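# Cómo leer el frontal de un cuadro eléctrico sin abrirlo

¡Me encanta esta parte del oficio! Antes de sacar una sola herramienta, el frontal de un armario ya te cuenta media instalación: qué fases tienen tensión, qué mide el analizador, en qué posición están los mandos. En Stillirside tenemos 14 armarios repartidos en dos salas y la ronda visual completa se hace en unos 8 minutos cuando le coges el truco. Esta guía es la que uso para enseñarla.

Solo vas a mirar y apuntar. Abrir puertas o maniobrar es otro trabajo, con otro permiso y otra persona autorizada – si no tienes las dos cosas, las manos quietas.

## Lo que necesitas

- El esquema unifilar del armario, en su última revisión
- La hoja de ronda (nosotros usamos la plantilla Cikton, pero una libreta sirve igual)
- Una linterna pequeña para las placas de letra diminuta
- Calzado de seguridad y lo que pida tu planta para entrar en la sala

## Paso 1. Sitúate antes de leer nada

Ponte de frente, con las dos puertas a la vista, y busca las señales de advertencia. Comprueba que el número del armario coincide con el del esquema. Parece una tontería hasta que rellenas una hoja entera con los datos del vecino (¡yo lo hice, y dos veces en la misma semana!).

## Paso 2. Los pilotos de arriba

Empieza siempre por la fila superior y de izquierda a derecha. Tres lámparas de colores distintos en línea suelen ser la presencia de tensión en cada fase, aunque la última palabra la tiene la placa de debajo. Apunta color y estado, encendido o apagado. 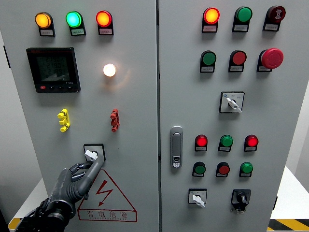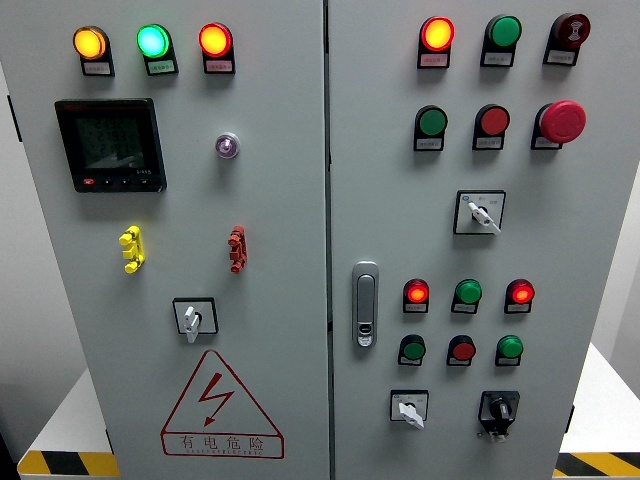

La hoja de ronda se rellena en el mismo orden en que se mira, y así no te saltas nada al volver a la oficina. Yo reservo una línea por cada elemento y dejo el margen derecho para las dudas. En un frontal como este, la primera línea sería para el piloto ámbar, luego el verde y después el rojo anaranjado, los tres encendidos; la siguiente, para el analizador negro que queda bajo el ámbar. Y ojo: un piloto apagado nunca demuestra ausencia de tensión. Puede estar fundido, sin más.

## Paso 3. El analizador

Copia las líneas de la pantalla tal cual, con decimales y unidades. Muchos modelos pasan de una pantalla a otra con los botones, así que anota también qué magnitud estás viendo: tensión, corriente, potencia. Si una fase se separa más de un 5 % de las otras, márcala y avisa. La interpretación viene después, con el histórico delante.

## Paso 4. Selectores, pulsadores y seta

De los selectores interesa la posición de la maneta y lo que dice la placa. «Hacia abajo» a secas no le sirve a quien lea la hoja mañana; escribe «abajo, MANUAL», o lo que ponga. De los pulsadores, anota grietas, capuchones flojos o etiquetas despegadas. La seta de emergencia tiene que estar a la vista y con el paso libre – nada de cajas delante.

## Paso 5. Cierra la hoja

Firma, pon la hora y pasa los datos al registro el mismo día. Nosotros los volcamos en Clirix y en febrero repasamos el año entero, que es cuando salen las tendencias bonitas: esa fase que iba bajando poquito a poco, ese piloto que se cambia cada trimestre…

Si encuentras una placa ilegible, pide el recambio con el texto exacto del esquema.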